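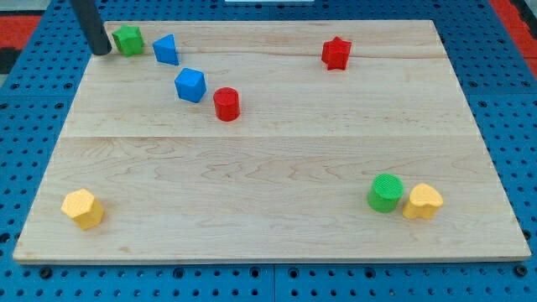
The Ferry Office

The ferry to Cadwood stopped running in February, and by then my mother had already sold the house on the other side. She kept the keys. The buyer never asked for them, and she said that if a man doesn't ask for keys he must be planning to change the locks.

I was working in the ferry office at Stadside that winter. There was a counter, a heater, a rack of timetables and a phone with a long cord. When the boat was taken out of service I was kept on for six weeks to give refunds. A book of ten crossings cost 100 and I could give back whatever was left on it, less a handling fee. People argued about the fee. One woman argued for most of a morning and then left without her money, and I had to mail it to her.

My mother came in most days at noon with soup in a jar. She sat on the bench by the window, where passengers used to wait, and looked over at Cadwood. On a clear day you could see the grain tower and the road going up behind it. You couldn't see the house.

"He's painted it," she said once.

"You can't see it from here."

"The woman from the bakery told me. Green."

I asked if she minded green. She said it was a color like any other and screwed the lid back on the jar.

There was still a way to get across. You drove up the river to the bridge at Dritier and came down the far bank, and it took most of a day there and back. My mother had lived in Cadwood for thirty years and had never once gone by the bridge. My father used to say the bridge was for people who had business with the county. He had gone that way himself a few times, when he was having his teeth done.

In the fifth week a man came in with a shoebox of loose tickets. They were the old paper kind, blue, with the boat printed on them. He said they had been his brother's. I told him I could only take books. He said it didn't say that on the sign, and he was right, so I called the main office. They put me on hold. My mother moved over on the bench and he sat down next to her with the box on his knees, and she began going through it.

"These are from before the price went up," she said.

"He bought them all at once," the man said. "He heard it was going up. Then he got sick."

The main office came back on and asked how many. I put the phone down on the counter and the two of them sorted the tickets into piles along the bench, and I did a second count after them. There were 189. The main office said no, and then said they would ask somebody, and then said yes, at the old price, if he signed for it. I didn't have the right form. He signed the back of a timetable.

After he left my mother was holding one of the tickets. It had been under her coat. I said I'd have to write it up as missing and she told me to go ahead.

The sixth week was quiet. I swept. I took down the map of the river, which had been up so long that the wall behind it was a different shade. Two men came with a truck for the heater and the bench, and they let me keep the rack. On the last afternoon I locked the door, put the key in an envelope and walked it to the post office.

My mother was parked outside with the engine running. She had her good coat on. There was a thermos on the passenger seat and I had to hold it when I got in.

"How far is it to Dritier?" she said.

I told her it would be dark before we got there. She said she had headlights.

We took the river road. It had been raining up north and the water was high and brown, with branches going down in it. She drove slowly and let everybody pass. Past the quarry we lost sight of Cadwood, and after that there were only fields, and a sign for a motel called the Liao with 14 rooms and a pool. She asked me whether I thought they'd have the pool filled at this time of year. I said I doubted it.

At the bridge there was a booth with a light on. The girl inside slid the window open. My mother had the blue ticket out, and she looked at it, and at the girl, and then put it in the ashtray and went into her purse for the change.

The keys to the house were in there too. I could hear them when she moved things around.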